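Logging rule for sim evals: discard episodes with initial contact?
Simulation & Benchmarks > Practices

bozsik_lab
Our draft protocol says any episode where the gripper touches the object at step 0 gets dropped before scoring. On the Fletmont set that removes 217 of 2936 episodes. Is that standard?

tendon16
No. Dropping after the fact changes your denominator. Reject at reset, resample the pose, log the seed. Report both counts.

Stevside
Disagree in part. If the reset sampler is part of the benchmark, resampling makes it a different benchmark. Keep all 2936, flag the 217, publish two success rates.

tendon16
Fine if the flag is computed from contact forces. People flag by eye from the wrist view and it is not repeatable.

jirkholm_qa
Agree on forces. We still require one wrist render per flagged episode, stored with the seed, so a reviewer can check clearance against the log. Minimum is fingers and object both in view. Sample from our set:

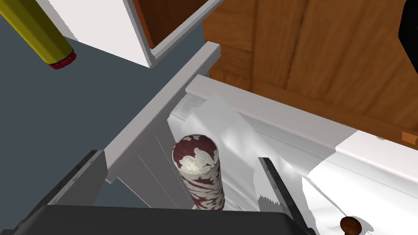
Wrist view, fingers open, patterned cylinder nearer the right finger.

Stevside
Good enough for review. I would not let anyone read a clearance value off it at that angle.

jirkholm_qa
We don't. The number comes from the simulator state.

bozsik_lab
Going with flag and keep, two rates, force threshold stated in the header. Will post the revised text in June.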